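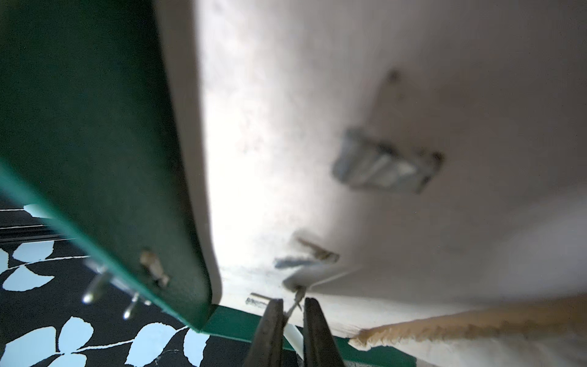 Green next to white. How dark is the green really?

Does Your Eye Tell You the Truth About Color?

You have probably heard somebody say "seeing is believing." Be careful with that one. Your eyes are good, but they guess a lot, and your brain covers up the guessing so well that you never notice.

Start with a white wall. What color is it? White, you say. Now look again in the evening, with one lamp on. The part near the lamp might look yellowish. The far corner might look gray, or even a bit brown. If you had to paint a picture of that wall, you would need several paints, and plain white might not be the one you used most. So is the wall white or isn't it?

Most people say it is white "really" and only looks gray. That sounds sensible, but what does "really" mean? Color needs light. Light hits the wall, some of it bounces off, and some of that gets into your eye. Less light bouncing means a darker patch. Your brain knows about shadows, so it says "same wall, less light" and calls the whole thing white. Scientists call this color constancy. It is a useful trick. Without it, your red sweater would seem to turn into a different sweater every time a cloud went by.

The trick can go wrong, though. Put a gray square on a black page and a matching gray square on a white page. The one on black usually looks lighter. Don't take my word for it! Cut both squares from the same sheet of gray paper, so you know they match, and then look. Knowing the answer doesn't make the trick stop, and I find that a little annoying.

What about the things people tell you about color? Some of them deserve a hard stare.

"Bulls get angry when they see red." Doubtful. Bulls don't see red the way most people do. It is the waving cloth that gets them going.

"Carrots let you see in the dark." No. Your eyes need vitamin A, and your body can make it from carrots, but if you already get enough, extra carrots won't turn you into an owl.

"Black is not a color." This depends on who you ask. A person who studies light may say black is what you get when hardly any light arrives. A person who sells crayons will sell you a black crayon. Both have a point, so ask what they mean before you argue.

Try this at home

You need a sheet of white paper, a green book or folder, and a lamp.

1. Lay the paper flat and stand the book on it.
2. Put the lamp on one side and turn off the other lights.
3. Look at the paper through a rolled-up tube of dark paper, one small spot at a time.

Are all the spots the same white? Write down what you see before you ask anyone else, then let a friend try. If your answers don't match, swap places and look again.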